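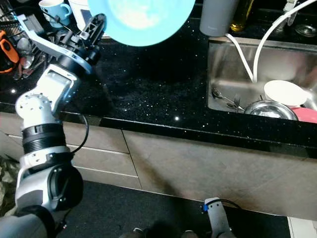
July, started 9.40 am

Picking up the glaze adhesion work again. Testex tiles from the second firing are out of the kiln and on the rack, labelled on the back in pencil. The first firing is written off. The cone had slumped well past where it should have been and the Zetau base glaze ran off the lower edge of nearly every tile, so there is nothing to compare.

Recipe for this round is the Zetau base with the whiting cut back and the difference made up in silica. Full weights are in the blue folder under Z, sheet 4. I made up 600 g dry, sieved it twice through the 80 mesh and left it overnight before dipping. It had settled hard in the morning. A pinch of Epsom salts dissolved in warm water brought it back, but it still wants stirring every few tiles.

Graham Hulme asked why we are dipping and not spraying. Spraying would give a more even coat, but the compressor line still drips oil and I don't want that in the bucket. Dipping with a slow count of three is good enough for now.

Results, Eklund clay body:
Colour is close to what we were after, a bit greyer in the thick spots. Surface is smooth on the flat and there are a few pinholes near the fold. No crazing when I looked at them with the loupe straight after unpacking. I'll look again next week, as the last lot took days to start.

Results, Stistach clay body:
Worse. Crawling along the rim on most of them, bare clay showing in patches the size of a fingernail. My guess is dust. The Stistach bisque was sitting on the open shelf by the saw and I only wiped it with a dry brush. Tile 143 was the exception, and according to the sheet that one got a damp sponge first. Will sponge all of them next time and leave them to dry before dipping.

Freeze and boil test: put one tile of each body in the freezer at lunch, then straight into boiling water for 15 minutes. Eklund came through clean. Stistach has a hairline from the corner, visible once ink was rubbed in. Repeat with fresh tiles before reading too much into it.

2.30 pm
Kiln note. Bottom shelf is still running cooler than the top going by the cones. Moved the half shelf up one post. The thermocouple reads fine against the spare so I don't think it's that. Element 2 looks tired and has sagged out of its groove at the back. Graham has a replacement at home and will bring it in.

Also, whoever used the 80 mesh sieve last left iron slip in it. Please wash it before it goes back on the hook. I lost half the morning getting it clean.

To do
- sponge and re-dip Stistach, new tiles only
- order silica, bag is nearly done
- oil trap for the compressor line
- check Eklund tiles for delayed crazing

Recent entries
Slumped cones, first Testex firing
Plaster bats: drying times in winter
Zetau base, weights corrected
Wedging table canvas replaced
Clay reclaim, bucket labels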